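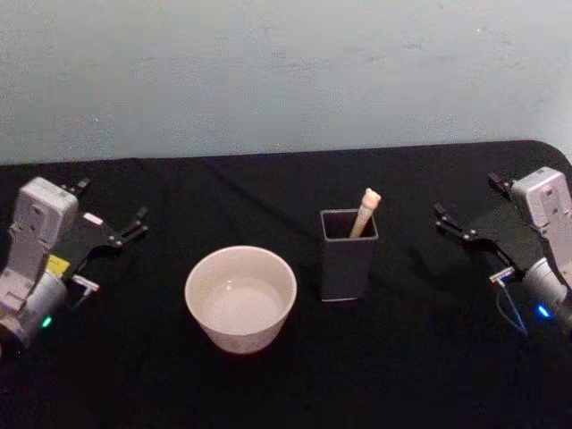
Table coverings and small crockery, monthly check, February. Checked by Jucélia Cordeiro, Gustwood studio rooms, room 6. The main question for this room is always the cloth, how it lies on the table and what is standing on it. On the black one I noted small folds near the white bowl and behind the dark gray cup, and a bowl or a cup put down on a fold can rock. The stick leaning in the cup makes this more important, as it can pull a light cup over.

1. Cloth does not reach the floor on the walking side
OK. I measured 8 cm between the hem and the floor.

2. Cloth lies flat under all crockery
Partly. Please smooth it by hand from the middle to the outside before you put things down. Ironing was done last month, but the folds come back when the cloth is stored folded. I ask again for a roll to store it on.

3. Corners of table
OK. The far right corner is rounded and the cloth goes over it smoothly. I felt under the cloth at the other corners also, no splinters.

4. Crockery without chips or cracks
Bowl OK, I passed a finger along all the rim. Cup OK. The spare bowl in the cupboard has a chip on the foot. I wrapped it and put it in the box for broken things.

5. Sticks and stirrers
OK, smooth, no sharp end. They should not stay in the cup overnight.

6. Fire label on cloth
Not OK. The Fliltex label is washed out and I can read only the article number, 2495. I wrote to the supplier, Tolska, for a copy of the paper. Until it comes, no candles in this room.

7. Wall behind the table
Acceptable. There are some small dark specks and the paint looks a little blotchy. It is a matter of looks and not of safety. To be repainted with room 8 if the budget allows.

8. Floor under the table
OK. The Weerakoon mat is flat, the edges do not lift.

To do before next check: label copy (open), storage roll (asked, order 276), new spare bowl (I will buy it).

J. C.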